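Lallura glass cleaner, 25 oz refill

I switched to the Lallura refill in December after the store stopped carrying Wekari. It cost a little more, and I have gone through 2 pouches so far.

It cuts grease well and dries fast. On tabletops I get no streaks if I use a dry cloth. Fingerprints near the rim take a second pass.
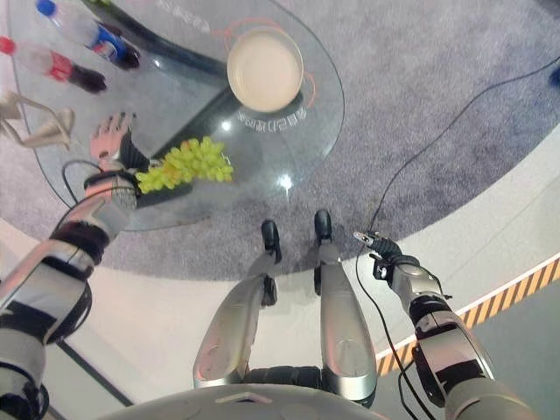 A reader wrote in that the pouch cap leaks if you store it on its side, and that the Gresard bottle fits it better than Lallura's own. I keep mine upright and haven't had a leak.

The scent is strong for the first few minutes. Four stars. I'll buy it again.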